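Running the Table-Clearing Exercise in a Student Robot Club
Updated 2 May 2024

This page covers how we set up and practice the table-clearing exercise at the Olgate student robot club. It is written for new members and for anyone at Clastcombe or Beaulieu who wants to run the same exercise before our shared meet in January. You should already know how to power on the arms and how to stop them. If you don't, read the startup page first and come back.

The exercise is simple to state. Two arms share one bench. There are plates and utensils on the bench and a raised rack in the middle. The team has to move the dishes onto the rack, one by one or in small stacks, without dropping any. We use it in the spring term because it needs both arms, and because teams can practice a small part of it without having the rest working.

What you need

A bench with two arms, one on each side, both able to reach the middle. A rack with a flat board on top. Plastic plates in several sizes and colors. Plastic utensils. A printed score sheet and a pencil. Masking tape for marking the rack position.

Use plates with a raised rim if you can get them. A flat plate is hard to get a finger under, and beginners lose most of their time there. Don't use ceramic, even for a demonstration.

Step 1. Place the rack

Put the rack on the bench first, with nothing else on it. Each arm should be able to reach at least one end of the board with its elbow still bent. If an arm has to go out straight to reach, slide the rack closer. A straight arm is slow to correct and will shake at the end of a move.

Push down on each end of the board with your hand. If the stand rocks, fix that before going on. Then put tape next to each leg so the rack can go back to the same place after it gets bumped. It will get bumped.

Leave some of the board free. Teams like to fill it from one end to the other, and then the last plate has to go down next to something that is already near the edge.
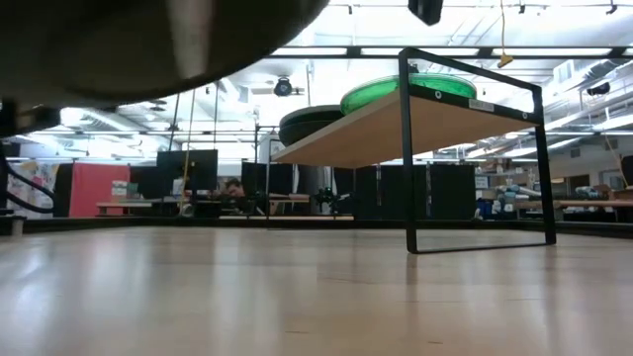
The rack with a green disc and a black round object on the board.

Step 2. Set out the dishes

For a first session, put out two plates on each side and no utensils. When the team can clear those, add a utensil to one plate, then stack a small plate in a larger one. Do not start with the full layout. New drivers try to do everything at once and learn very little from it.

Keep plates away from the front edge of the bench. Mix the colors so that the caller can say "the orange one" and be understood. We had a whole term with only white plates, and the callers spent it pointing.

Write the layout on the score sheet with a quick sketch. You will want to repeat a layout the next week, and memory is not good enough for that.

Step 3. Assign the jobs

A team is three people. One drives the left arm, one drives the right arm, and one calls. The caller stands back from the bench, watches both arms, and decides which one moves into the middle. Only one arm may be over the rack at a time. The other waits on its own side.

The caller says "left in" or "right in" and then "clear" when the arm is back. Use those words and no others. Swap jobs after every run so that all three people drive both sides.

Step 4. Do a slow run

The first run of any session has no time limit and no score. Go through one plate with each arm. Check that cables move freely when the wrist turns, and that neither arm touches the rack on its way past. Then reset and do it again with the layout you plan to score.

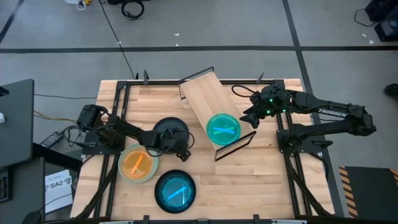
Narendra Khurana wrote in after trying this with a group and said that the slow run should be done twice, once with each person calling who hasn't called before. His group had good drivers and a caller who froze, and both arms sat waiting for most of the run. He also suggested letting the caller practice with two people using their hands in place of the arms. We have tried that since and now do it with every new team.

Step 5. Pick up by the rim

Come in low and from the side, with the fingers open wider than you think you need. Close on the rim, stop, and lift a little. If the plate turns in the fingers, put it back down and take it again closer to the middle of the side you are on. Don't try to save a bad grip in the air.

A large plate will tilt when it is held at one side. That is fine while it is moving. Before you lower it, turn the wrist until the plate is close to level, then bring it down so the near edge touches first. Open the fingers slowly and back away in a straight line. Most drops in our records happen at the release — a finger catches under the rim and drags the plate along with it.

If there is already a plate on the rack, decide before you pick up whether you are stacking or placing beside it. The caller should say which. Changing your mind halfway usually ends with one plate knocking the other.
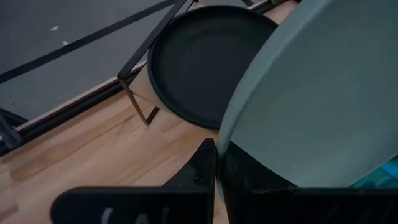
A green disc at the gripper, close to the black tray on the stand.

Step 6. Score the run

A scored run lasts 300 seconds. The caller starts the clock when both arms are in their waiting positions. Give 10 points for each plate that is resting fully on the board at the end and five for each utensil that is resting in a plate on the board. A plate that hangs over the edge but stays up gets half. Anything on the floor gets zero and stays there until time is up. Take off five points each time both arms are over the rack together.

The best finished run we have on record at Olgate took 149 seconds. Don't aim for that in your first month. A team that clears half the bench with no drops is doing well.

Resetting between runs

Send both arms to rest before anyone reaches over the bench. Put the rack back on its tape marks. Set the dishes out from the sketch, and have someone other than the driver check it. Allow 60 seconds for this and don't rush it to fit in one more run.

Common problems

The plate slips straight down when lifted. Wipe the fingers and the rim with a dry cloth. If it still slips, you are gripping too close to the tip.

The utensil slides out on the way to the rack. Keep the plate more level, or carry the utensil by itself afterward.

The rack moves a little every run. Check the feet. A thin rubber pad under each one fixed ours.

Score sheets are in the Fultach binder by the door. Put the filled ones in the back pocket, newest in front.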